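Open day at the Lundale workshops

The Lundale building opens its doors once each summer, and this year it was on 12th July. I had missed the last two, so I took the day off work and drove over from Busside in the morning. Parking is on the street. Bring quarters, as the meters on the north side still don't take cards.

You sign in at a folding table inside the main door and they give you a paper badge and a floor plan. The plan is a photocopy of an older plan and the room numbers on the second floor are wrong. Go by the signs on the doors.

The ground floor is the wood shop and the finishing room. The wood shop was the busiest part of the day. They were running short demonstrations every 40 minutes, and I caught one on edging panels. The man leading it fitted a strip to the edge of a shelf, trimmed it with a hand tool and passed it around so people could feel the joint. He said most of the desks in the building were made on site when the workshops moved in, using whatever boards could be bought cheaply that month, and that this is why few of them match. Once he had said it I noticed it everywhere. Some tops are pale, some are closer to brown, and the heights vary enough that two desks pushed together usually leave a step.

The finishing room was closed to visitors because of the fumes, but you can look in through the window. There was a rack of cabinet doors drying and not much else to see.

Upstairs is where the desks and benches are. I had signed up for the 11:30 tour with Lutfa Howlader, who runs the second floor. There were nine of us on the tour, including two teenagers who asked better questions than the adults did.

She began with the wiring. The second floor was built as a stockroom for the Begum dress company and had very few outlets, all of them on the outside walls. When the workshops moved in, people ran extension cords to wherever they wanted to sit. A proper survey was done two years ago and listed 535 separate cables on that one floor, counting power, network and everything left behind by people who had moved out. Quite a few of them were not connected to anything at either end.

Since then they have been clearing one desk at a time. Each cable gets a tag at both ends, and any cable that can't be traced goes in a bin for a month. If there are no complaints, it goes to the recycler. Howlader said the bin has been emptied many times and she has had only one complaint, about a printer.

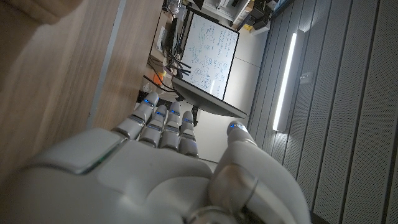
The trouble is that desks fill up again. A person brings in a second charger, then a longer network cable to get past the first one, and within a few weeks there is a tangle at the back. She doesn't think any amount of tagging will stop that. Her view is that the desk has to make it easy, and she has been trying out different fittings to see which ones people keep using after the first week.

We were shown three of these. The first was a wire basket that hangs under the back edge of the desk. It holds plenty, but you have to crawl under to reach it, so people stop bothering. The second was a fabric sleeve with a zipper. It looked neat, although adding a single cable means opening the whole thing. The third was a plain wooden tray from Huten, a small furniture firm that rents space on the ground floor. It sits on the desk against the wall with a slot along the back, and the power strip goes inside. This was the one I liked best and the one she has ordered more of.

One of the teenagers asked why they didn't go wireless. Howlader said they have wireless on the whole floor, but the walls are thick and the signal is poor in the corners, so people in those spots still want a wired connection. Power has to come from somewhere in any case.

Lunch was in the yard. It was hot and there was not enough shade. The sandwiches were $6 and fine. I sat with Trevor Arsenault, who has had a bench at Lundale for longer than most and remembers the stockroom before the shelves came out. He said the floorboards are the original ones and that they took up a section last year to run new conduit. Underneath they found buttons. He had a jar of them on his bench, and I went back up after lunch to look at it. There are supposed to be 1,000 in the jar, which is his number. Most are black or brown shirt buttons, with a few larger ones from coats.

In the afternoon I went around the ground floor a second time and bought one of the trays. Huten sells them for $38 in the long size and $29 in the short. Measure first - the long one is wider than my desk and now sits on a bookcase.

A few practical notes for next year. The elevator was out of order and the stairs are steep. The tours fill up early, so put your name down as soon as you arrive. The restroom on the second floor is for tenants only, but the one by the wood shop is open to visitors. The doors close at 4:00 and they do start turning off the lights at ten minutes to.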